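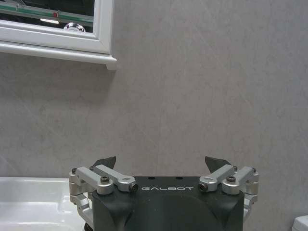
About us

February 11, 2023, by Nour Bitar

Hello, and thanks for clicking on the page most people skip. I'm Nour, I run Luveo, and we're a small press and event photography agency based in Trisville. We cover council meetings, party conferences, ribbon cuttings, product launches and the odd very long awards dinner.

I started out as a staff photographer on a weekly paper. When it closed I had a pair of tired camera bodies, one good long lens and a phone full of contacts who still needed pictures by teatime. So I carried on doing the same job, only now I sent the invoices myself (badly, at first). Mudassar Jadoon joined me a year later. He'd been shooting football and was fed up with sitting in the rain, and he's still the person I want next to me on a crowded riser because he gets the picture and never elbows anyone.

There are 6 of us now. Nusrat Mughal is our picture editor and the reason your captions have the right names in the right order. If you've had a phone call from her during the pudding course asking how to spell the deputy chair's surname, sorry, and thank you for picking up! Aqeel Jatoi looks after bookings and accreditation, which means forms, more forms and ringing press offices until somebody answers. Ysaline Besson covers anything in French or anything involving a stage, and she does our portraits too.

What do you get if you book us? One photographer, or two if it's a big room. A first handful of edited pictures goes out while the event is still running, and the full set follows within 48 hours. We caption everything. Files come ready for print and web, and you can use them for your own publicity for as long as you like. If you want to sell them on or put them on a billboard, have a chat with Aqeel first.

We don't do weddings. I've done two, both for cousins, and I was more nervous than I've ever been in front of a cabinet minister. We also don't take people out of pictures or put them in. Crop, colour, a bit of straightening – that's your lot.

Our longest-standing client is Niazi, the conference organisers, and last December we shot their winter forum for the fifth time, with 1000 delegates and one working lift. We also do regular work for Imov and for most of the local councils within an hour's drive.

If you're a student and want to come along on a job, write to us. We take one or two people a term, we pay travel and lunch, and you'll need comfy black shoes. Portfolios are nice but I'd sooner hear what you like looking at.

Recent from the blog
Getting accredited: start earlier than you think
Ysaline's portraits from the Trisville theatre season
Which bag we're all arguing about
Shooting under horrible conference lighting

We use cookies to remember your settings and see which pages get read. By carrying on you're agreeing to this. Manage cookies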